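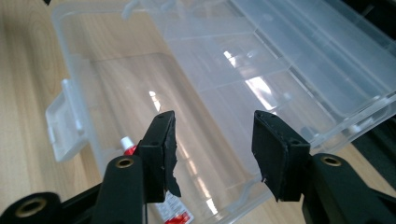

Does pressing the transducer harder against the head make speech easier to follow?

Up to a point. Going from a light touch to a firm one helps a lot, mostly in the lower part of the speech band. Past that the gain is small and the wearer starts to complain.

12 April 2021
Drenditar headset, bone conduction side
Notebook entry 28

Picking up from the February entries. The open item was why the left side of the Drenditar sounds thin on some heads and fine on others. I had put it down to the transducers. I no longer think so.

Swapped left and right units on the same headband this morning. The thin sound stayed on the left. Swapped the cables too, same result. So the fault goes with the headband, and most likely with the spring arm on that side. The left arm has a bit more play at the hinge and the pad sits a little rotated on the cheekbone. With the arm held in by hand the two sides match well enough that I can't tell them apart with my eyes shut.

Setup was the usual one: headband on Rosita, skin layer fresh from the drawer, small accelerometer taped behind the pad, slow sweep from the laptop. Rosita was moved back to the quiet room in the Grigaitė building last week and the stand is now on the lower shelf. Please put her back there and leave the skin layer off when done. It takes a set if it stays clamped and then the first sweep of the day reads low. I lost most of an afternoon to that in February.

Sweeps, left side:

Arm as built: dip starting at 700 Hz, recovers slowly above that.
Arm shimmed: dip mostly gone.
Arm shimmed plus stiffer pad: dip gone, but a new rattle higher up. Pad edge buzzing on the housing, I think. Could hear it across the room.
Right side for reference: no dip worth noting.

I ran the shimmed case again after lunch with the headband taken off and put back on each time. 8 refits. The spread between refits is larger than the difference between the two pad types, so I would not draw anything from the pad comparison yet. The shim result holds up in every refit. Raw files are on the shared drive under run 1509, with the refits as separate files. The one marked "bad" is where the tape let go partway through. Ignore it, I kept it only so the file count makes sense.

Leakage. Wanted to see how much sound someone sitting next to the wearer would hear. Microphone on a stand at shoulder distance, headset playing the speech track at the volume I would use on a bus. With the arm as built, the words could be made out on the recording. With the shim it was a murmur. That fits with the thin sound: if the pad is not seated, the housing shakes the air more and the bone less. Worth telling the enclosure people, as they have been asked to fix leakage with foam and I don't think foam is the answer on the left side.

Did not measure leakage with the stiffer pad. The rattle would have swamped it.

Comfort, on my own head only. Wore the shimmed band for the rest of the morning while writing up. Pressure is noticeable on the left for the first while and then I forgot it. Small red mark when I took it off, gone by lunch. The band as built leaves no mark. I wear glasses and the temple runs over the top of the arm, which pushes it down slightly. Need somebody without glasses to try the same thing before we say anything about comfort.

Parts. Hevano sent the second lot of spring arms. The bag says same revision as the first lot but the bend near the hinge is visibly tighter. Wrote to ask whether the tool was changed. No answer yet. I have not mixed the two lots. First lot is in the tray with blue tape, second lot is still in its bag. If the new ones clamp harder by design then the shim may be unnecessary and we could be chasing something that has already been fixed.

Things that didn't work:

Tried reading clamp force with the thin film sensor under the pad. Drifts too much to be useful. The number kept creeping up with nothing touched. Went back to the spring scale and a loop of thread, pulling until the pad just lifts. Crude but it repeats.

Tried the sweep with earplugs in, listening on my own head, to check the dip by ear. Plugging the ears makes the low end so much louder that everything sounded fine, including the bad arm. Should have seen that coming. Open ears only for listening checks from here on.

To do:

Force reading on the second lot, both sides, before anything gets fitted.
Repeat refits on the right side. So far only the left has them.
Find out who has the thin shim stock. I used the last of the piece in the drawer.
Look at the pad edge on the stiffer type, see if trimming it stops the buzz.
Add hinge play to the incoming check sheet.

Headband from today is on the bench with the shim still in the left arm, tag on it. Leave it as it is until the right side refits are done.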